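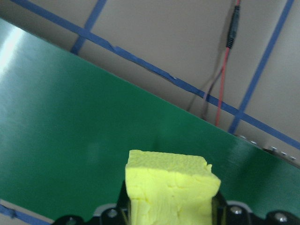
The yellow sponge and the green board, 21 July 2018

The Good Sponge

My aunt Larasati had opinions about sponges. She bought the yellow foam in one big slab from a man at the Bitar market and cut it up herself with the bread knife, so no two pieces ever came out the same. Some flared at the side like a skirt. Some had a bite missing. "It's a sponge," she'd say, if you brought it up. "Are you going to marry it?"

I was helping her clear out the classroom over the bakery that summer. She'd taught evening classes up there for 21 years, and the landlord wanted the keys on Monday. My job was the green board. I figured ten minutes, tops. Ha!

The chalk was easy. Under the chalk was more chalk, kind of a ghost layer, and when I got my face right up close I could make out half a verb table and the name Ziad.

"Who's Ziad?" I yelled.

She came in from the hallway with a box of dictionaries on her hip (she was 87 and I'd told her twice to leave the boxes alone) and squinted at the board for a good long while.

"Ziad Karam. Terrible speller. He wrote his name up there every single week so I'd know he came." She put the box down. "He stopped in November. Got a job in Relport, on the boats."

"Want me to leave it?"

"On the board? They're throwing the board out, sweetheart."

So I dunked the sponge in the bucket and did the top edge, then the corners, then the whole left side where the window light hits so hard you can't tell what's clean and what isn't. I went around Ziad. I don't know why, I just kept going around him. She sat on the dictionaries and watched me do it.

Then she held out her hand for the sponge, and I gave it to her, and she wiped down a spot of wall that didn't need it at all.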